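Slow drain, part two

Posted Mar 25, 2020

The bathroom sink had been draining slowly since December. I measured it before touching anything: a full basin took 4 minutes to empty. I wrote that down so I would have something to compare against, then closed the stopper and did nothing for several weeks.

A slow drain has a short list of causes. The stopper collects hair. The trap collects soap and whatever got past the stopper. The wall pipe scales up. The vent gets blocked, in which case the water gurgles and the trap may be siphoned. Mine did not gurgle, so I left the vent alone and started at the top.

The stopper came out after I undid the pivot rod nut under the basin. It had a fair amount on it. I cleaned it, put it back, and timed the basin again. The improvement was 20 seconds. Halfdan Þrastardóttir commented on the last post that I should go straight to the trap, and she was right.
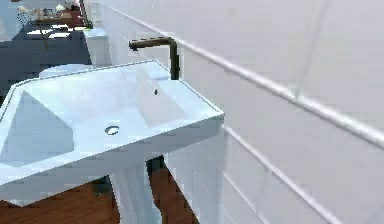
The trap is 1 1/4 inch, with slip joints at both ends. Put a bucket under it. Loosen the nuts by hand if they will move, and use pliers with a rag over the jaws if they will not. Note which way the beveled washers face, with the taper pointing into the joint. I failed to note this the first time and had a drip at the wall side for two days.

The inside of the bend was coated with gray sludge to half its diameter. A bottle brush and dish soap took it off in ten minutes. The washers were flattened, so I replaced both. Hugo Pastor gave me a spare set of Nikzad washers, which fit, although the larger one needed to be worked on with a little water.

Reassembly: nuts hand tight, then a quarter turn. Fill the basin, release it all at once, and run a dry paper towel around each joint. Mine came away dry on the second attempt.

A full basin now empties in 9 seconds under one minute. I have not snaked the wall pipe and do not plan to unless that number climbs. The tub is next. It has a drum trap, and I have not found the cover yet.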